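Black and white panels in aluminum rail, worth it for a small room?

zdemissie
Need opinions before I spend more money. I want a corner of my craft room done in this kind of big swoopy black-and-white pattern, with silver grooved rail along the seams.

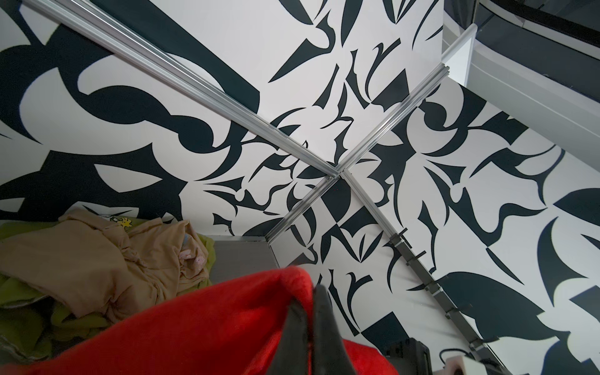 Dean Oakley
Do it, but go easy on the pattern! I papered a closet in something bold from Nellow back in April and loved it for 3 weeks. Then I started getting a headache every time I looked for a coat.

zdemissie
Ha, fair. I kind of like busy though. The big curves don't bother me, it's the small spiky shapes I go back and forth on.

lirkeck_fan
Disagree with Dean. Small rooms are exactly where you go loud. What I'd skip is the rail. I paid $265 for extrusion and brackets at Bellamy and you could cover a seam with painted trim for way less.

Dean Oakley
Trim won't let you swap a panel out when you get sick of it. With the slots you can slide a new one in (if you size the rail to your panel thickness, ask me how I know).

lirkeck_fan
Who's swapping panels, Dean? Mine have been up 4 years.

zdemissie
OK so rail, maybe, and the bigger print. Does anyone know if Closton cuts to length? I need one piece at 13 inches and don't own a saw that'll do it.

Dean Oakley
They did mine. Call first, the guy at the counter told me no and the phone told me yes.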